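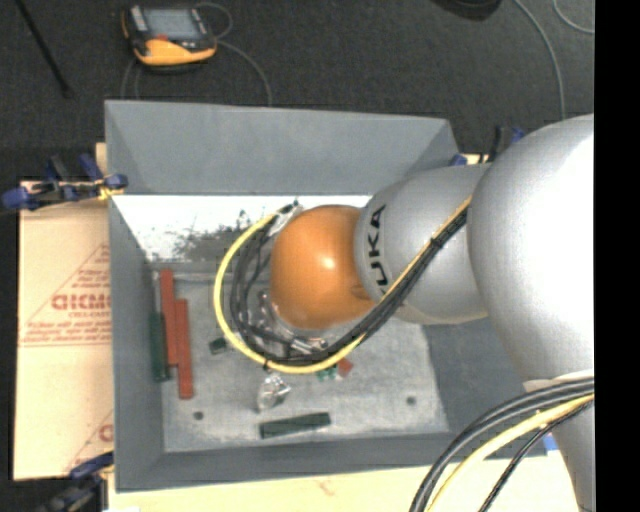
Nornano Teach Kit for Arm-Mounted Grippers

The Nornano Teach Kit lets an operator show a robot arm a picking task by remote control and save the result as a set of recorded demonstrations. It is sold by Zarbridge for labs and small production cells that already own an arm and a gripper and want to collect their own data on bin work.

How it works

The operator stands outside the cell with the hand controller and watches the bin directly or on a monitor. Moving the controller moves the tool. A trigger opens and closes the gripper, and a thumb button pauses the arm so the operator can shift grip or rest. Joint positions, gripper commands and video from up to two fixed cameras are saved together in one file per attempt. At the end of each attempt the operator marks it as keep, discard or review.

For slow work near a wall or corner, switch to fine mode. Hand travel is then scaled down and wrist rotation is locked until you release it. Most new users leave fine mode on for the first day.

Guiding by hand is also possible on arms with joint torque sensing. Hold the wrist, press the enable switch and move the arm through the task. This is handy for teaching approach poses – less so for grasping, where your arm tends to block the camera.

Choosing objects and a bin

Start with a few small blocks on a flat floor, then add pieces that are harder to see or grip, such as clear plastic. Sloped walls are worth having. Objects that end up against a slope need a different approach from objects in the open, and the demonstrations should cover both. Leave blocks leaning or standing on end where they land, unless the gripper can't reach them.

Clamp down any panels or sheets around the bin before recording. Check the cable loop at the wrist by turning the last joint slowly through its full range with the gripper high. The loop should neither pull tight nor sag into the objects.

What's in the box

Hand controller with 15-foot cable
Recording unit and power supply
Two camera brackets (cameras sold separately)
Wrist cable straps, pack of 20
Three-position enable switch
Printed setup guide

The arm, gripper, robot controller and bin are not included. Your robot's own teach pendant and emergency stop stay connected and take priority over the kit at all times.

Ordering

Part ZB-88 is the standard kit. Part ZB-17 is the recording unit alone, for customers who already have a hand controller from the older Pelupessy set. Please give the arm model and controller software version with your order so we can load the right driver.

Setup questions go to Birdie Rosenthal in the Zarbridge applications group. Damián Quezada handles returns and repairs. The next driver update is planned for July – owners of either part will get it free of charge.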